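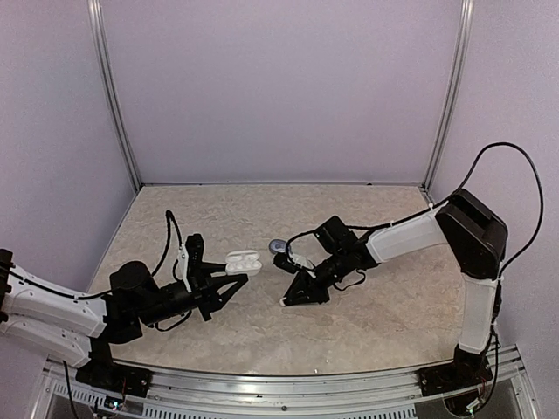 Startseite Über mich Notizen Archiv Kontakt

Seite drucken | Per E-Mail senden

800 Durchgänge, Zwischenstand

Im August habe ich angefangen, Beispiele für das zweiarmige Greifen aufzunehmen. Inzwischen liegen fast 800 Durchgänge auf der Platte. Die Aufgabe heißt bei mir schlicht »Etui«: Ein Arm hält das Ladeetui der Ohrhörer, der andere arbeitet daran. Klappen auf, Klappen zu, Ablegen, Übergeben. Jeder Durchgang ist ferngesteuert, ich führe beide Arme gleichzeitig.

Am Anfang hatte ich den Deckel immer vom selben Punkt aus angefahren. Das Modell hat das brav gelernt und griff daneben, sobald das Etui etwas schräg lag. Seitdem würfle ich die Startlage. Sechs Felder auf der Arbeitsfläche, dazu eine Drehung nach Gefühl. Das kostet Zeit, aber die Aufnahmen sind brauchbarer.

Weiße, glatte Teile sind unangenehm. Der linke Greifer hält das offene Etui meistens gut, aber wenn ich zu weit unten zufasse, komme ich mit dem rechten nicht mehr sauber an den Deckel. Solche Durchgänge breche ich nicht ab. Ich setze neu an und lasse die Korrektur drin. Gelöscht wird nur, was durch einen Aussetzer der Steuerung unbrauchbar ist — das kam bisher selten vor.

Die Aufnahmen laufen über Naveo, die Beschriftung mache ich danach in Hanell. Pro Durchgang trage ich ein: Startfeld, haltender Arm, Ergebnis. Ein Feld für Bemerkungen habe ich auch, schreibe aber meist nur »neu angesetzt« hinein. Der Export von Naveo verschluckt gelegentlich die Greiferöffnung in den ersten Bildern. Ich prüfe das jetzt mit einem kleinen Skript, bevor ich etwas weitergebe.

Mehr als 2 Stunden am Stück steuere ich nicht mehr. Danach werden die Bewegungen ruckartig, und man sieht es in den Kurven sofort. Abends gegen halb acht ist Schluss.

Als Nächstes tausche ich die Rollen der Arme. Bisher hält fast immer der linke. Danach geht der Satz an den Rechner bei Pulness zum Training, und ich schreibe auf, was dabei herauskommt.

2 Kommentare | 6 Mal geteilt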